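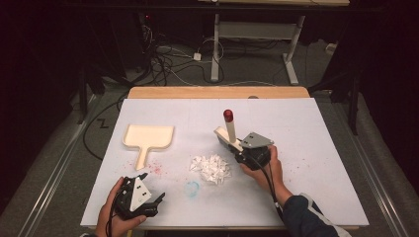 *Figure 1. Two-handed sweeping task, recorded with hand-held grippers. Paper scraps, tray and brush-like tool on the white board.*

**Progress report, Erdale project: learning two-handed cleanup from hand-held demonstrations**

Prepared by Musyoka Mfinanga
7 June 2019

**Period covered**

This report covers the work done since the January report. The funding plan had us finish the recording setup, collect a first set of demonstrations for one two-handed task, and train a first policy on it. The first two are done. The third is done for the main part of the task only, as explained below.

**Task**

We chose sweeping paper scraps into a tray. One gripper handles the tray and the other handles the brush, so the two have to be coordinated, and the material being moved changes shape every time. In the January report we proposed stacking cups as the first task. We dropped it after a short trial. The policy could do it with each arm working alone, so it told us little about the method.

**Data collection**

We recorded 80 demonstrations. They were done by 4 operators, all of whom had the same short practice session first. Each demonstration starts with a fresh pile near the center of the board and ends when the operator judges that the board is clear enough. The position of the tray at the start is changed between recordings.

Six recordings were thrown out. In most of these the tool turned inside the jaws partway through a stroke and the operator stopped to fix the grip. We kept recordings where the operator corrected the grip without stopping, and those have been useful in training.

Cable drag is still a complaint. Operators say they feel it most when the right hand crosses toward the tray. We have tried a lighter cable on one gripper and will decide on the other one after the next round of recording.

**Training and first results**

The policy, which we call Mets in our notes, takes the camera view and the state of both grippers and predicts short segments of motion for the two hands together. For comparison we trained a second version, Ruter, that predicts each hand separately from the same data.

Mets keeps the brush stroke lined up with the mouth of the tray in most trials. Ruter often starts the stroke before the tray has settled and pushes paper past it. This is the main finding so far and it supports the approach in the proposal. We have not yet run enough trials to give a success rate that we would stand behind.

Both versions do poorly on the last few scraps. They repeat the same wide stroke and leave small pieces behind. Operators switch to short strokes at this point, but that part of each recording is brief, and we think the policy sees too little of it.

**Problems and delays**

The Oveo time-sync software dropped samples from one gripper during the first 3 sessions. We repaired those recordings by matching them against the video. It cost us time that had been set aside for testing.

**Next steps**

- Record more demonstrations that start with only a few scraps on the board.
- Run the full comparison of Mets and Ruter under fixed starting positions.
- Replace the second gripper cable if operators prefer the lighter one.

**Budget**

Spending is within the plan. We ask to move the unused travel money to operator hours for the added recordings, and would need a decision before the next session is booked.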